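Kapitel 4: Spielplan anlegen und Gruppenphase auslosen

Dieses Kapitel setzt voraus, dass Sie Raltano installiert, den Verein angelegt und mindestens eine Mannschaft mit mehr als einem Torwart gemeldet haben. Wer Kapitel 3 übersprungen hat, merkt das spätestens bei Schritt 3 und darf dann zurückblättern. Wir warten.

4.1 Vor dem ersten Turnier

Raltano verwaltet Gaelic Football, Hurling, Camogie und alles andere, was in zwei Halbzeiten gespielt und mit Toren und Punkten gezählt wird. Die Ergebnisse werden in der üblichen Schreibweise eingegeben, also Tore, Bindestrich, Punkte. Ein Tor zählt drei Punkte. Das Programm rechnet selbst um und lässt sich davon auch durch Zurufe von der Seitenlinie nicht abbringen.

Legen Sie bereit:
die Meldeliste aller Mannschaften
die Platzbelegung für den Spieltag
die Zugangsdaten des Turnierleiters (nicht die des Kassenwarts, der sieht nur die Startgelder)

Hinweis: Eine Lizenz umfasst bis zu 20 Mannschaften pro Turnier. Die einundzwanzigste lässt sich eintragen, aber nicht auslosen. Sie steht dann in der Liste und schaut zu.

4.2 Turnier anlegen

1. Öffnen Sie im Hauptmenü den Punkt "Wettbewerbe" und wählen Sie "Neu".

2. Vergeben Sie einen Namen. Erlaubt sind bis zu 30 Zeichen. Sponsoren mit langen Firmennamen sollten vor Vertragsabschluss darauf hingewiesen werden.

3. Wählen Sie unter "Teilnehmer" die gemeldeten Mannschaften aus. Bleibt die Liste leer, fehlt die Freigabe aus Kapitel 3.

4. Stellen Sie die Spieldauer ein. Voreingestellt sind zwei Halbzeiten zu je 30 Minuten. Für Kleinfeldturniere empfiehlt sich weniger, für Altherrenturniere deutlich weniger.

5. Geben Sie die Pause zwischen zwei Spielen auf demselben Platz an. Null Minuten sind technisch möglich. Bereket Gashaw, der den Drasell-Pokal viele Jahre geleitet hat, hat das einmal ausprobiert und trägt seitdem mindestens zehn ein.

6. Speichern Sie. Das Turnier erscheint mit dem Status "Entwurf" in der Übersicht.

Achtung: Solange der Status "Entwurf" lautet, ist das Turnier nur für die Turnierleitung sichtbar. Mit "Veröffentlichen" geht eine Nachricht an sämtliche gemeldeten Spielerinnen und Spieler. Beim Ogundipe-Sommerturnier waren das 323 Empfänger, und die Anstoßzeit stand auf drei Uhr morgens. Vier Mannschaften haben zugesagt.

4.3 Gruppen auslosen

Die Auslosung verteilt die Mannschaften auf zwei, drei oder vier Gruppen. Sie können mit oder ohne Setzliste losen. Ohne Setzliste geht es schneller, mit Setzliste gibt es weniger Anrufe.

1. Öffnen Sie das Turnier und wechseln Sie auf den Reiter "Gruppen".

2. Legen Sie die Zahl der Gruppen fest.

3. Falls gewünscht: Setzen Sie bei den stärksten Mannschaften den Haken "gesetzt". Pro Gruppe ist genau eine gesetzte Mannschaft zulässig. Dass sich jeder Trainer für gesetzt hält, ist in der Software nicht abgebildet.

4. Klicken Sie auf "Auslosen". Das Ergebnis wird mit Uhrzeit protokolliert.

5. Bestätigen Sie die Auslosung oder verwerfen Sie sie.

Hinweis: Auch verworfene Auslosungen stehen im Protokoll, mit Namen des Benutzers. Wer siebenmal lost, bis der eigene Verein in der leichten Gruppe landet, sollte das wissen.

Nach der Bestätigung erzeugt Raltano die Paarungen und verteilt sie auf die Plätze. Kollisionen werden rot markiert. Meist handelt es sich um Mannschaften, die sich Spieler teilen, und um Schiedsrichter, die auf zwei Plätzen gleichzeitig pfeifen sollen.

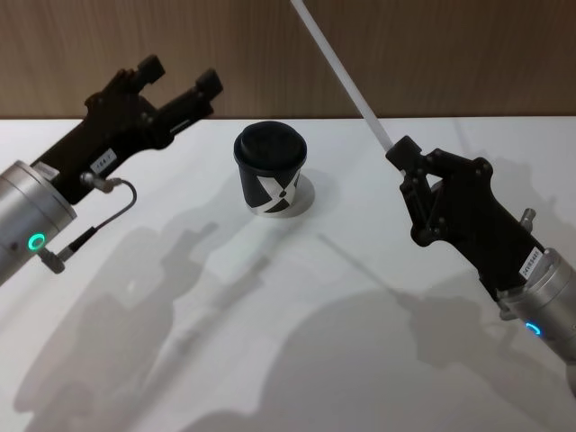
Rote Markierungen lassen sich auf zwei Wegen beseitigen. Entweder Sie ziehen die Begegnung mit der Maus auf einen anderen Termin, oder Sie wählen "Automatisch verschieben". Die Automatik findet immer eine Lösung, wenn es eine gibt. Ob das Halbfinale dann noch bei Tageslicht stattfindet, prüft sie nur, wenn unter "Plätze" ein spätester Anpfiff hinterlegt ist. Für Turniere im November ist das keine Formsache.

4.4 Tabelle und Gleichstand

Für einen Sieg gibt es zwei Punkte, für ein Unentschieden einen. Bei Punktgleichheit gilt folgende Reihenfolge:

1. direkter Vergleich, falls genau zwei Mannschaften gleichauf liegen
2. Differenz der erzielten und kassierten Zähler
3. erzielte Zähler
4. erzielte Tore
5. Entscheidungsspiel oder Los

Die Reihenfolge kann unter "Regeln" geändert werden, allerdings nur bis zum ersten Anpfiff. Danach ist das Feld gesperrt. Wir wurden mehrfach gebeten, diese Sperre aufzuheben, und zwar ausnahmslos von Drittplatzierten.

Sonderfall: Stehen vor dem letzten Gruppenspiel beide Gegner bereits als Viertelfinalisten fest, zeigt Raltano neben der Begegnung ein graues K. Es steht für "keine Auswirkung". Die Anzeige ist in der öffentlichen Ansicht abschaltbar, was sich empfiehlt, sofern Sie für das Spiel Eintritt nehmen.

4.5 Ergebnisse eintragen

1. Wählen Sie die Begegnung im Spielplan aus.

2. Tragen Sie zuerst die Tore, dann die Punkte ein. Bei 2-11 gegen 1-14 zeigt das Programm ein Unentschieden an. Das ist richtig so. Bitte rechnen Sie nach, bevor Sie den Support anrufen.

3. Ergänzen Sie Karten und Auswechslungen. Pflichtfelder sind gelb unterlegt.

4. Lassen Sie beide Mannschaftsführer bestätigen. Verweigert einer die Bestätigung, wählen Sie "Unter Protest" und notieren Sie den Grund. Das Textfeld fasst 900 Zeichen. Die Begrenzung wurde mit Bedacht gewählt.

5. Schließen Sie den Spielbericht ab. Die Tabelle aktualisiert sich sofort.

Achtung: Ein abgeschlossener Spielbericht kann nur vom Turnierleiter wieder geöffnet werden. Jede Änderung erscheint als Fußnote unter der Tabelle - auch die Korrektur eines Tippfehlers, auch nachts um halb zwei.

4.6 Wenn etwas nicht stimmt

Die Tabelle bleibt leer: Es ist noch kein Spielbericht abgeschlossen. Zwischenstände zählen nicht.

Eine Mannschaft taucht doppelt auf: Sie wurde einmal mit und einmal ohne Umlaut gemeldet. Führen Sie beide Einträge unter "Teilnehmer" zusammen, bevor sie gegeneinander antreten.

Das Spiel hat keinen Schiedsrichter: Prüfen Sie die Ansetzung. Ist dort jemand eingetragen, liegt der Fehler außerhalb der Software.

Der Export nach Cultarano bricht ab: Das Modul erwartet Platznamen ohne Sonderzeichen. "Acker hinten (nass!)" muss umbenannt werden.

Für alles Übrige ist Anas Awwad im Support zuständig, werktags bis 17 Uhr. An Spieltagen nimmt er keine Anrufe an, da spielt er selbst. Die Auslosung der K.-o.-Runde wird in Kapitel 5 behandelt.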